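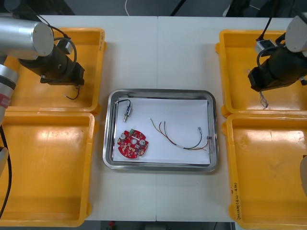 Sorting cell, tray and bins, two-arm layout

Trarkgate Forum – Equipment Planning – Second sorting cell: budget for next year

Stoltus_Purchasing
27 Nov 2019
Members are invited to comment on the proposed purchase of a second two-arm cell for sorting electronic parts. The draft request covers the arms, the grippers, a table, steel trays and yellow bins of the present pattern. Delivery is quoted at 14 weeks. Comments received before the request is submitted will be attached to it.

Arnout Mulder
I support the request in principle. The draft, however, allows only 300 for spare gripper fingers and cables. Boards and sensors are easy to budget for. Wire bundles are harder on fingers, and I would ask that the line be raised to 1,000.

wilby_ops
I do not agree with raising it. The spares line was set from last year's orders, and we did not spend all of it. If more money is available, it should go to training. Two of our operators have had no formal instruction on the arms.

Arnout Mulder
Last year's orders covered mostly boards. The planned mix for the new cell includes wire and small sensors with leads attached. I have no objection to training, but it belongs under a separate heading.

Stoltus_Purchasing
The two items will be shown separately. For reference, the board and cable work is set out as follows, with one tray between two pairs of bins. 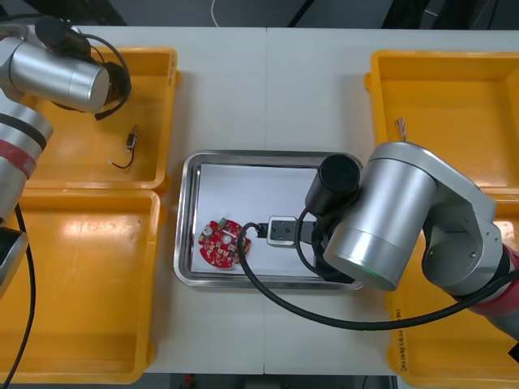 Nathalie Peeters asked whether a second cell was needed at all, given that a longer shift on the existing one would cost a good deal less and could begin in November. She added that Peeters had postponed a similar purchase for up to 30 weeks and had met its orders in that time.

wilby_ops
A longer shift was considered and is still my preference. It requires no new floor space.

Arnout Mulder
It also leaves no cell to fall back on during service. I would want that risk written into the request – with a cost beside it – before the purchase is put off.

Stoltus_Purchasing
Noted. The longer shift will be entered as option B. Would wilby_ops please send the operator hours by Friday, and Mr. Mulder his list of spares?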